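**Cevdale replacement driver board, rev 4**

A drop-in replacement for the solenoid driver board in Giraldo and Divetti solid-state pinball machines. It uses the original connectors and mounting holes, so no changes to the loom are needed. Each board is tested on the bench under load before it goes out.
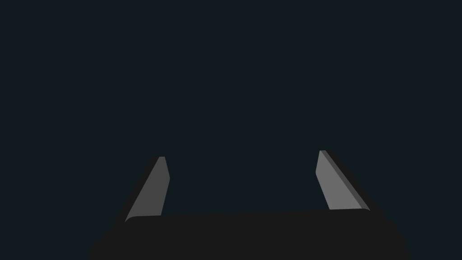

All the coil transistors are a heavier type than the originals, and each bank has its own fuse. A locked-on coil should now blow a fuse before it takes a transistor with it. Check every coil with a meter before fitting. Anything under 3 ohms should be replaced first, flipper coils excepted.

## What's in the box

- Driver board, assembled
- 8 spare fuses
- 4 nylon stand-offs
- Printed wiring sheet

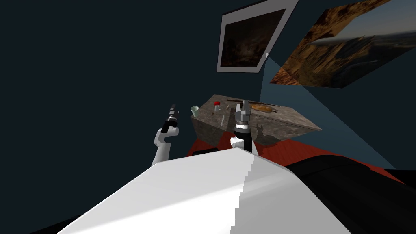

## Fitting

Switch off and unplug the machine. Photograph the connectors, then pull them straight up by the housing. Burnt header pins usually mean the matching plug is bad too, and we sell the Prusow crimp kit separately. 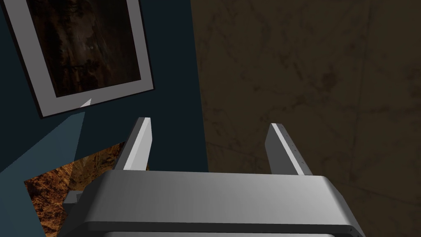

Power up with the coil fuse out and run the lamp test. If that passes, switch off, refit the fuse and run the coil test.

Does not fit Divetti cocktail tables. Next batch due in June. For older revisions, email Nidia Arboleda with the number printed next to the main connector.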